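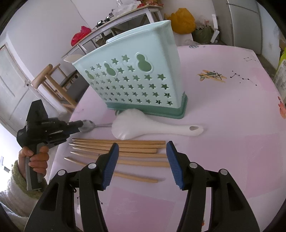
Cutlery station going to the Esine arm — anyone else's site doing this?

Workplace Tech & Automation > Kitchens, laundries, back of house
17 replies, showing page 1

tongs_and_trays
Posted 6:12 am

Quick one before shift. I'm at Grallgate, central kitchen, been on wash-up and cutlery for ages. Since September four of us have been pulled off the line two hours a day to do "demos" with the hand-held grippers. You squeeze the handle, two black fingers, blue ribbed pads on the ends, pick up a chopstick, put it in the holder. Then the spoon. Then the rice paddle. Tip the lot out and go again. Pic up top is the setup, the green holder with the star holes is the one we all hate.

Supposedly the arm learns off us. Cartwright are the contractor. Sheet on the wall says we're at 2,427 runs.

What I want to know is what happens to the cutlery hours once it's going. Supervisor says "redeployed" and wont say where. Anyone been through it?

plonge_life
Posted 6:40 am

We had it at Skistness for trays, not cutlery. Redeployed meant the loading dock for two people and fewer hours for everybody else. No one got sacked. My fortnight went down by a shift and never came back up.

Get it in writing. Seriously. Before the demos finish, not after, you've got something they need right now.

bainmarie
Posted 7:05 am

Bit grim. I was at Skistness too, different crew, and the dock was better money. My wrists stopped hurting for the first time in years. Cutlery is a rubbish job, I'm not going to cry over it.

plonge_life
Posted 7:09 am

Dock's fine if you can lift. Half our crew couldn't.

bainmarie
Posted 7:11 am

Fair. Still think people romanticise the sink.

nightfill_no_more
Posted 8:26 am

How are you finding the grippers on the chopsticks? We only did containers. Looking at six of them lying side by side like that I'd be picking up two at a time every go.

tongs_and_trays
Posted 10:31 am (smoko)

Yep, doubles constantly. Trick is come in at an angle and take the outside one first, don't go for the middle. If they're jammed right up against each other I nudge one off with the tip of a pad. Cartwright's person said keep the nudges in, they want those. Round chopsticks roll once you touch them, that's the other thing.

Spoon is easy if you go for the handle. Bowl end slides out. Paddle I take by the handle end too, the broad bit is too wide to get a nice grip on.

And then the holder. It's light so if you catch the rim on the way in the whole thing goes over.

One of the new starters is faster on the gripper than me and I'm miles faster by hand. That stung a bit ngl

rackandroll
Posted 11:15 am

Unpopular but two hours a day sitting at a table instead of standing in steam sounds like a good deal to me?? Are they paying you the same rate

tongs_and_trays
Posted 11:19 am

Same rate. No allowance. Chair's nice I'll give you that

plonge_life
Posted 12:02 pm

Same rate is the problem. You're teaching. When I train a new starter I get the trainer loading, it's in our agreement. Ask if the demos count. Ours argued it and got 821 dollars back pay each, took months but it came through.

bainmarie
Posted 12:20 pm

OK that I didn't know, and I want my 821 dollars

sinkside_delegate
Posted 1:44 pm

Delegate at another kitchen, won't say which. Things to ask, in this order:

— is there a consultation clause for major change, and has it been triggered
— do demo hours count as training others
— who holds the recordings. Hands and sleeves are in them, voices too if there's a mic
— what the arm does when it drops something, and whose job it is to go and get it

Last one sounds silly. It's where the hours went at ours. Arm did the bulk, one person minded it plus two other machines, and picked up after all three. Busier than before and on their own all shift. The chat went. People missed that more than they expected to, me included.

rackandroll
Posted 2:10 pm

Minding machines is a step up though. It's a skill, put it on your resumé

sinkside_delegate
Posted 2:18 pm

Is if it's graded as one. Ours was still level 1.

nightfill_no_more
Posted 3:37 pm

Our containers arm did 1,762 in its first week and management put it on a poster. Didn't mention me re-stacking behind it. I kept my own tally after that, on the back of the temp log. Recomend.

tongs_and_trays
Posted 5:50 pm

Just home. Asked about the consultation clause and got "we'll come back to you". Asked about the trainer loading and got a look.

Going to start a tally of my own from tomorrow — demo hours, and anything I have to redo. The other three are in. The new starter wants to apply for the minder job if there is one and good on them, they'd be good at it. I don't think I want it. I like working next to people.

Will update when they come back to us.

plonge_life
Posted 5:58 pm

Put your questions in an email tonight so there's a time on it. And keep a copy off the work account.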